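冷钱包

加达·希贾齐决定把那枚币的故事讲给我听的时候,我们正坐在斯费尔交易室的后阳台上吃烤茄子。说是交易室,其实就是德拉斯科姆码头边一栋旧楼的三层,楼下卖渔具,楼上住着一位天天练小号的先生。可我太喜欢那个地方了!冬天的海风从窗缝里钻进来,十几块屏幕的绿光红光映在天花板上,像一条养在家里的极光。

“你知道格里图斯吗?”她问。

我当然知道。那年月谁不知道格里图斯呢?它上线那天一枚还换不来一颗薄荷糖,白皮书写得像情诗,创始团队一个露脸的都没有。我那时刚刚学会什么叫私钥,什么叫助记词,每天晚上抱着电脑看区块一个接一个地冒出来,激动得睡不着。说出来不怕你笑,我觉得自己在看一座城市盖房子,而且每一块砖我都能伸手摸到。

“我有593枚。”希贾齐说,“一直没动过。”

我差点把茄子掉到楼下的渔网上。

她倒很平静,用面包把盘子里的芝麻酱擦得干干净净,然后告诉我,那些币放在一个戈尔蒂登特里。戈尔蒂登特是一种老式硬件钱包,早就停产了,金属壳,圆角,拿在手里沉甸甸的,插上电会亮起一颗琥珀色的小灯。玩币的老人提起它来,眼神就像乐手提起某一年的琴。解锁它要一串密码,密码错到一定次数,它就把自己清空,干脆利落,连一声告别都没有。

“密码呢?”

“一半在我这里。”她说,“另一半在加达那里。”

我愣了好一会儿才反应过来,她说的是另一个加达。

加达·阿塔拉,斯费尔交易室的另一位创始人。两个加达是同学,同一年学会写代码,同一年爱上了密码学,又合用一张桌子写出了交易室的第一套撮合程序。码头上的人分不清她们,就喊“大加达”和“小加达”,可究竟谁大谁小,喊的人各有各的说法,两个人也从来不纠正。她们买下那批格里图斯的时候,把密码拆成2段,一人背一段,谁也不许写下来。那是多么漂亮的年轻人的主意啊!信任被做成了一把真正的锁,我听着都想鼓掌。

后来她们吵翻了。为的是分叉。

没有经历过那次分叉的人,恐怕很难明白一场关于区块大小的争论怎么能把人吵成那样。格里图斯的社区裂成两半,一半要大区块,要快,要便宜,要让卖鱼的大叔也能拿它收钱;另一半要小区块,要慢,要稳,要让任何人用一台旧电脑就能跑起全节点。论坛上的帖子一天能刷出几百页,有人写长诗,有人画漫画,有人半夜三点在语音频道里哭。希贾齐站大区块,阿塔拉站小区块。她们在那张合用的桌子两边吵了整整一个一月,吵到小号先生都停下来听。

到了月底,阿塔拉收拾好她的键盘和茶杯,走了。

“她带走了半个密码,”希贾齐说,“我留下了半个密码。谁也没提钱包的事。”

“那时候一枚值多少?”

“188。”她想也不想就答了出来,“她走的那天早上,188。”

我在心里飞快地乘了一下,又不好意思地把得数咽了回去。两条链如今都还活着,都没有长成当年任何一方预言的样子。大区块那条成了游戏公司发积分的地方,小区块那条安安静静,只有一群极其固执又极其可爱的人在维护。至于价格,它涨过,跌过,又涨过。我每天盯着它看,比看海还专心。

“我想把它打开。”希贾齐说。

她说这句话的时候海上正好开过一条船,汽笛很长。等汽笛停了,她又说:“你去替我问问她吧。你跟谁都能聊。”

我就这么去了。那天是2026年5月10日,星期天,市场照常开着——加密市场最叫我着迷的一点,它不睡觉,也不过周末。我坐上去山里的班车,一路上刷着格里图斯的深度图,买单和卖单像两面山坡对着滑下来,中间夹着一道细细的谷。班车也在谷里走,我抬头看看窗外,再低头看看屏幕,乐得像个孩子。

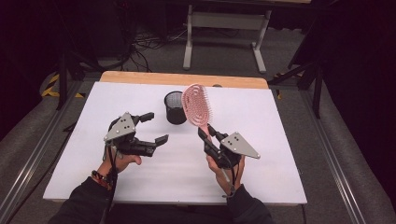 阿塔拉住在山腰上,给一群年轻人讲零知识证明,学生围着她家的长桌坐了一圈。她讲得真好!她讲一个人怎样向另一个人证明自己知道秘密,却一个字也不泄露,讲到妙处就把粉笔往空中一抛。坐在我旁边的男孩听得入神,手腕上戴着一条橙、黑、白三色的编织手绳,他跟着思路一圈一圈地捻它,我忽然觉得那三股线就是三条链,各走各的,又互相压着,谁也抽不出来。我把这个念头小声告诉了他,他认真地想了想,说更像多重签名,少一股就散了。我喜欢死这个孩子了。

下课以后,学生们一哄而散,阿塔拉给我倒了一杯鼠尾草茶。

“她让你来的。”她说。

“您怎么知道?”

“你进门先看我的节点。”她指了指书架上那台旧电脑,风扇嗡嗡地转,“只有斯费尔的人会先看节点,再看人。”

我脸红了,可还是忍不住又看了一眼。那是一台跑着小区块链的全节点,从创世块一直同步到刚才那一分钟,一天没断过。我问她能不能让我看看日志,她笑了,把屏幕转过来。高度、哈希、时间戳,一行接一行,整整齐齐。我敢说这世上没有比这更好看的东西。

“她想打开戈尔蒂登特。”我终于说。

阿塔拉没有马上回答。她起身去关窗,关了又打开,回来坐下,问我:“她缺钱?”

“不缺。交易室去年赚得不错,我们给撮合引擎换了新的内存池,延迟降了一大截,您要是看见那个曲线……”

“那她为什么要打开?”

我张了张嘴。一路上我想过很多种谈判的办法,怎么分,怎么签,要不要找律师,用不用时间锁合约,我连合约的草稿都写好了,存在手机里。唯独这个问题,我没问过希贾齐。

“我不知道。”我说。

“她还背得出来吗?她那一半。”

“我也没问。”

阿塔拉低下头,用指甲刮着杯子上的一小块釉。“我每天早上背一遍,”她说,“刷牙的时候。背了这么多年,后来分不清自己是在背密码,还是在背别的什么。有一回我发高烧,烧得连自己住哪儿都说不上来,它倒是一个字符都没错。”

我不知道该说什么,就把茶喝完了。

“你会写合约?”她忽然问。

我赶紧把手机掏出来。她戴上眼镜,从头到尾看了一遍我的草稿,看得非常慢,时不时往回翻。看到中间她皱起眉:“这里会重入。”再往下:“这里你没有检查返回值。”再往下:“这个变量名起得不错。”我高兴得差点站起来。我写了好几个通宵的代码,被加达·阿塔拉逐行读过,还夸了一个变量名!就算那天别的什么都没谈成,我也能快活地回码头去。

“分叉以后,”她把手机还给我,“那个钱包里的币,在两条链上都有。你想过没有?”

我想过,当然想过。分叉之前的余额,两边都认。同一把私钥,在大区块那条链上能花一次,在小区块那条链上还能再花一次。她们谁也没有动过它,所以它在两条链上都躺着,数目一模一样,像一个人在两个国家都有户口。

“全网像这样的地址不多了。”她说,“大家都急着卖掉自己不喜欢的那一边。我有时候查一查那个地址,看它还在,就去做饭。”

“她也查。”我脱口而出。

这个我知道。斯费尔的监控墙上,角落里有一块小屏幕,永远停在区块浏览器的同一个页面上,左边是大链,右边是小链。新来的人问过,希贾齐说是测试用的。我在那块屏幕底下坐了两年,给它擦过灰,换过线,从来没去想那串地址是谁的。坐在阿塔拉的桌边,那串字符一个一个从我脑子里浮上来,和她刚刚念出的开头,对上了。

“左边大链,右边小链?”阿塔拉问。

“是。”

“她把我的链也放上去了。”

“一直都在。”

阿塔拉摘下眼镜,看了一会儿窗外。山下的灯一盏一盏亮起来,有一户人家在烧什么香料,味道顺着坡飘上来。她家的节点又收到一个新块,风扇响了一阵,慢慢低下去。

末班车是她送我上的。路上她问了很多交易室的事,问撮合程序还是不是当年的架构,问那张桌子换了没有。我说桌子没换,少了一条腿,垫着一摞旧的矿机说明书。她大笑起来,笑声在山谷里弹了好几下。她又问小号先生,我说他最近在学一首很难的曲子,每到高音就破。

“哪一首?”

我哼给她听,哼得也破了音。

班车来的时候,她从口袋里掏出一张叠好的纸塞给我。我吓了一跳,以为是那半个密码,连忙往回推,嘴里喊着这可不能写下来,这可绝对不能写下来!她说你看清楚。我打开,上面是我那份合约里漏掉的那行检查,她用铅笔重写了一遍,字很小,括号写得很圆。

“让她自己打电话来。”阿塔拉说,“告诉她,我这一半没有忘。”

我在车上给希贾齐发消息,写了删,删了写。山里信号不好,消息在屏幕上转了很久的圈,像一笔手续费给得太低的交易,孤零零待在内存池里等人打包。我盯着它,心跳得厉害。车过第三个弯,它忽然出去了。

希贾齐很快回了过来。

“她看你的代码了吗?”

“看了!”我打字的手都在抖,“她说有重入漏洞!”

那边停了一会儿,显示正在输入,又停了,又显示正在输入。

“我上礼拜就想跟你说那个漏洞。”她写道,“把她的号码给我。”

我把号码发过去,靠在座位上看价格。格里图斯跌了一点点,小区块那条链涨了一点点,两条曲线在我的屏幕上碰了一下,又分开了。我把铅笔写的那行代码抄进合约,重新编译,零警告。到码头的时候快半夜了,三楼的窗户还亮着,我抬头看见希贾齐站在阳台上,手机贴着耳朵,另一只手在空中用力地比划,大声说着什么区块大小。

楼上的小号停了。我在渔具店门口的台阶上坐下来,没有上去。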